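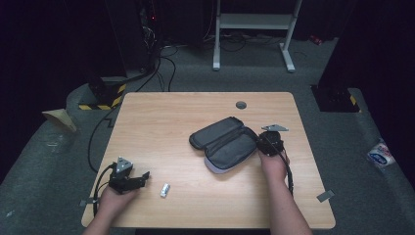
3. Data collection

The pouch task was recorded in October with the two hand-held grippers wired to the Climik logger. Each run had 16 seconds - longer runs were discarded. We kept 200 runs for training and set 10 aside for testing.

Jaw opening was logged for both sides. The left channel drifted during the first session, so those runs were recorded again after calibration.

3.1 Known problems

Cable drag affected wrist motion near the table edge. The Eren script also dropped samples when both jaws closed at once. This is still open.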